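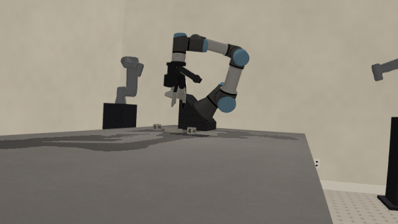 Matching a plain beige wall paint after a partial repair

Home Forums Interior Paint and Finishes Search Log in

Reading time: 5 min

grimel_w
Two walls meeting at an inside corner, both the same beige, eggshell finish. Last month I cut out a section of drywall on the left wall to replace a supply valve, patched it, primed it, and rolled the patch with paint from the original can. The color is close when I stand square to the wall. From the doorway the patch reads darker, with a visible outline. The can is Haro interior eggshell, opened four years ago, stored in a heated basement. Stirred by hand. Primer was a general purpose PVA, one coat. Roller was a 3/8 inch nap.

Is this a color problem or a sheen problem, and do I have to repaint both walls?

leokadia_p
If it changes with viewing angle, it is sheen. A color mismatch looks wrong from every position. Do this at night with the ceiling light off: hold a flashlight flat against the wall and look along it. If the patch is duller or shinier than the field, you have your answer.

Four-year-old eggshell that was stirred by hand for a minute will have most of its flattening agent still on the bottom of the can. Take it to a store and have it shaken.

S. Morin
Partly disagree. One coat of PVA over joint compound is the more likely cause. Compound and drywall paper absorb at different rates, and a single coat doesn't always even them out. The trade name for the result is flashing. You can shake the can all day and the outline will come back. Sand the patch with 220, second coat of primer feathered past the edge of the compound, then paint.

leokadia_p
He said darker, with an outline. Flashing over compound usually looks duller.

S. Morin
Dull beige viewed at a low angle reads as darker. There is less reflected light coming off it. Same observation.

grimel_w
Flashlight test done. The patch is duller. The edge of the dull area follows the tape line and not the edge of the rolled paint, which went a few inches farther.

S. Morin
Then it is the primer.

Karaki
Agree on the primer, but nobody has answered the second half. Even with perfect priming, four-year-old wall paint and four-year-old can paint are not the same color. The wall has had light on it and the can has not. Beige is one of the worse cases in my experience, the tint is a small amount of yellow oxide, black and a little red, and any drift in one of them shows as pink or green. Plan on painting the whole left wall, corner to corner. Stop at the inside corner. The two walls never receive the same light, so a small difference between them doesn't register.

ok_hee
Seconding the corner break. I manage turnovers for a 12-unit building and this is how we do every repair. We don't spot patch anything above switch height. Time spent blending is more than time spent rolling the wall.

One condition: the corner has to be straight. If there is old caulk in it or the previous painter wandered, cut the new color in with a 2 inch angled brush and let it land exactly in the crease. If it wraps onto the second wall even a little, you will see a stripe.

leokadia_p
Whole-wall is a lot of paint for a valve patch. I would still try the patch first. If it fails he rolls the wall anyway and has lost an evening.

Karaki
He has lost an evening and added a third layer of texture in one spot. Roller stipple builds up. By the time he rolls the wall, the patch area will be visible as a smoother or rougher island no matter what the color does. I have seen this in my own hallway.

grimel_w
How much paint for the wall? It is 12 feet by 8 and I have a bit less than half a gallon.

ok_hee
96 square feet. A gallon covers 350 to 400 on a sealed wall, so two coats is about half a gallon. Too tight. Buy a quart in the same formula and mix it into what you have in one bucket before you start. Don't finish the can and then open the quart.

w_endale
Adding one thing on the match. If you have a new quart tinted, don't let them scan the lid or a dried drip. Cut a chip from the wall itself, about the size of a quarter, through the paper. The valve opening would have been a good source if you still have the piece you cut out. Our store (Grabowska, the Urnham branch) will make a sample jar from a chip and you can test it on cardboard.

Check the test under the bulb you use in the room. Beige under a 2700 K lamp and beige under daylight are different animals.

grimel_w
I still have the cutout. Will take it in.

Posting the result, 2018-12-30. Sanded the patch, two coats of primer feathered out a foot, left overnight. Mixed the old can (shaken at the store) with the new quart, strained it, two coats corner to corner, four hours apart. Flashlight test shows no outline. The left wall is very slightly warmer than the right one if I put a card of each side by side. In the corner I can't find it.

S. Morin
Good. For the record, did you change the nap?

grimel_w
No, same 3/8.

leokadia_p
So there is no way to know whether it was the shaking or the primer.

S. Morin
The dull area followed the tape line.

leokadia_p
I read that. He still changed both variables.

ok_hee
Write the formula number and the date on masking tape and stick it to the back of the outlet cover on that wall. Cans get thrown out.

Recent in Paint and Finishes
Ceiling paint peeling above a shower, no leak found
Oil-based trim, how long before water-based will stick
Does extender help with lap marks in a dry house
Straining old latex, mesh size
Removing tape that has been up since November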